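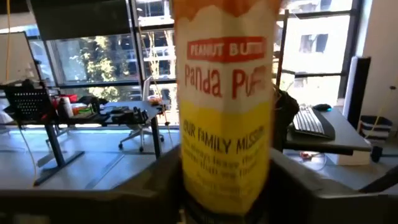
Panda Puffs, Peanut Butter. Hohes Format, Fensterseite.

3. Dezember 2021
Packungsregal, Fortsetzung. Eintrag von Ebise, Nachträge bitte mit Kürzel.

Stand seit gestern: Die Cerealien stehen jetzt alle im zweiten Fach von unten, die Nudeln darüber, der Tee ganz oben, wo ihn außer Teguh niemand erreicht. Teguh trinkt keinen Tee. Ich habe das Fach trotzdem so gelassen, weil die Teeschachteln leicht sind und beim Herunterfallen wenig anrichten.

Die hohen Schachteln machen Ärger. Das Sovari-Regal hat Böden, die man angeblich in jedem Raster einhängen kann, und das stimmt auch, bis auf das eine Raster, das wir bräuchten. Eins höher, und die Schachteln haben oben so viel Luft, dass Leute flache Sachen darauf ablegen. Eins tiefer, und man bekommt sie nur schräg hinein. Schräg hinein heißt: Oberkante schleift, Lasche knickt, und nach ein paar Wochen sieht jede Schachtel aus, als hätte jemand sie mit den Zähnen geöffnet. Habe mich für mehr Luft entschieden und einen Zettel an den Boden geklebt: HIER NICHTS DRAUF. Um elf lag der Locher drauf.

Laschen
Das eigentliche Thema von heute. Abrehet wollte wissen, warum die Schachteln bei uns nach dem Nachkleben schief stehen, obwohl sie vorher gerade standen. Antwort nach dem Vormittag: weil wir den Boden zu schnell schließen. Mit dem Flolero-Kleber bleibt die untere Lasche noch eine Weile verschiebbar, und wer die Schachtel in dieser Zeit aufrecht hinstellt, stellt sie eben auf einen Boden, der noch wandert. 2 mm Versatz reichen. Von vorne sieht man nichts, von der Seite sieht es aus wie ein Herr nach der Weihnachtsfeier.

Ablauf, den ich jetzt benutze:
Alten Kleber mit dem Falzbein abheben, nicht mit dem Messer (Rehema, das Messer lag wieder im Falzbeinfach).
Beide kurzen Laschen zuerst, dann die lange.
Winkel an der Innenkante anlegen und auf 90 Grad prüfen, bevor die letzte Lasche zugeht. Danach kann man auch noch prüfen, es nützt nur nichts mehr.
Liegend trocknen lassen, Gewicht drauf.
Frühestens nach der Mittagspause aufstellen.

Als Gewicht hat sich der Dewulf-Katalog bewährt. Es ist das erste Mal, dass jemand in diesem Raum etwas mit dem Dewulf-Katalog anfangen kann. Bitte nicht wegwerfen, auch wenn der neue kommt. Der neue ist dünner.

Das Malerkrepp hat übrigens als Hilfsfixierung ausgedient. Auf unlackiertem Karton nimmt es beim Abziehen die oberste Faserschicht mit, auf lackiertem hält es so lange, wie man hinsieht. Zwei Wäscheklammern tun es besser. Eyerusalem hat welche von zu Hause mitgebracht und möchte sie zurück.

Füllung
Offene Frage bleibt, was in die Schachteln soll, wenn der Originalinhalt weg ist. Leer kippen die hohen schon, wenn jemand die Tür zum Flur mit Schwung aufmacht. Mit Reis sind sie zu schwer, und der Reis sammelt sich am Boden, so dass sie sich völlig anders anfühlen als eine frische Packung. Zeitungspapier geht, raschelt aber. Bisher am besten: der alte Innenbeutel, wieder zugeschweißt, mit Puffreis vom Großgebinde. Der hat ungefähr das richtige Gefühl in der Hand, und wenn eine Schachtel aufplatzt, fegt man eben. Reis findet man im Mai noch.

Abrehet ist für Schaumstoffkerne. Argument: formstabil, sauber, für immer. Gegenargument: Eine Frühstücksschachtel mit Schaumstoffkern ist ein Ziegelstein mit Aufdruck. Die Seitenwände sollen ja ein wenig nachgeben, wenn man sie greift. Wir haben das so vertagt, wie wir alles vertagen, nämlich ohne es aufzuschreiben. Hiermit aufgeschrieben.

Fenster
Zum Licht. Der Tisch an der Fensterfront ist der schönste Arbeitsplatz im ganzen Stockwerk und für bedruckten Karton der schlechteste. Bei Sonne sieht man vormittags mehr Fensterkreuz als Tisch. Gelb und Orange halten sich nach meiner Erfahrung noch recht ordentlich, bei Rot bin ich misstrauisch. Das eine Müsli mit den roten Beeren, das seit Oktober auf der Fensterbank Wache steht, hat inzwischen Beeren in einem Ton, den ich als Lachs bezeichnen würde. Es wurde mir als Pfirsich zurückgemeldet. Beides steht nicht auf der Packung.

Beschluss, soweit ein Beschluss aus Rehema und mir besteht: Nach der Arbeit kommt alles vom Fenstertisch zurück ins Regal. Auch das, was man morgens ja doch wieder braucht. Gerade das.

Dazu ein kleiner Versuch, damit wir nicht nur Meinungen haben. Zwei gleiche Teeschachteln, eine auf die Fensterbank, eine in die Schublade, 14 Tage. Danach nebeneinander anschauen, bei bedecktem Himmel, und zwar von jemandem, der nicht weiß, welche welche ist. Teguh hat sich gemeldet. Er hat allerdings auch beim Schubladenschließen zugesehen, wir brauchen also jemand anderen.

Beschriftung
Die Liste von Drunix ist gekommen, 1.393 Zeilen, sortiert nach einer Spalte, die es in der Datei nicht mehr gibt. Wir haben davon einen Bruchteil im Haus. Ich habe rund zwei Stunden damit verbracht, unsere Schachteln darin wiederzufinden, und dabei gelernt, dass »Cereal«, »Cerealien«, »Frühstück« und »Flocken/Sonst.« vier verschiedene Warengruppen sind. Die Panda Puffs habe ich unter »Flocken/Sonst.« einsortiert. Es sind keine Flocken, also sonst.

Wir schreiben künftig den Namen ab, der vorne groß draufsteht, und dahinter die Sorte, also: Panda Puffs, Peanut Butter. Keine Eigenkreationen mehr. In der bisherigen Liste gibt es »die mit dem Panda«, »Erdnuss hoch« und »Puffs neu«, und ich habe den halben Vormittag gebraucht, um zu begreifen, dass das dreimal dieselbe Packung ist. Die Handschrift bei »Puffs neu« ist meine.

Die Etiketten kommen auf den Boden. Nicht auf die Front, da will man das Gedruckte sehen, und auch nicht auf die Seite, wo bei den meisten das Kleingedruckte steht. Eyerusalem liest das Kleingedruckte. Sie hat mir über dem ersten Kaffee aus OUR FAMILY MISSION vorgetragen, mit Betonung, wie bei einer Taufe. Seitdem reden hier alle von der Familienmission, wenn sie den Abwasch meinen. Der Abwasch wurde davon nicht besser.

Mängel, lose gesammelt
Nudelschachtel mit Sichtfenster: Folie eingerissen, von innen mit Klarsichtfolie hinterlegt, hält.
Kekse, flach: Deckel fehlt. Falls ihn jemand als Untersetzer benutzt, bitte wenigstens den Kaffeering abwischen.
Zwieback: riecht. Ich habe nicht weiter nachgesehen und empfehle das auch anderen.
Haferflocken, Papiertüte: steht nicht, hat nie gestanden, wird nicht stehen. Vorschlag, sie liegend zu führen.
Das hohe Cornflakes-Paket hat an der Rückkante eine Delle, genau auf Höhe des Regalbodens. Siehe oben, Raster.

Noch zu tun
Falzbein nachbestellen, das aus Kunststoff ist an der Spitze rund wie ein Löffel.
Kleber: letzte Flasche angebrochen. Diesmal die mit der schmalen Düse nehmen, die breite ist für Leute, die Tapeten mögen.
Abrehet fragt wegen der Regalböden nach Zwischenträgern. Falls es keine gibt, bohre ich selbst, und dann will ich keine Kommentare zur Waagerechten hören.
Tür zum Flur: Stopper. Steht seit Oktober auf der Liste und hat dort inzwischen Wohnrecht.
Messer zurück ins Messerfach.

Nachtrag, 16 Uhr: Alle heute geklebten Schachteln aufgestellt. Sie stehen gerade, bis auf eine, und das ist die, bei der ich den Winkel weggelassen habe, um Zeit zu sparen. Liegt wieder unter dem Katalog.

Nachtrag R. M.: Das Messer war ich nicht. Der Locher schon.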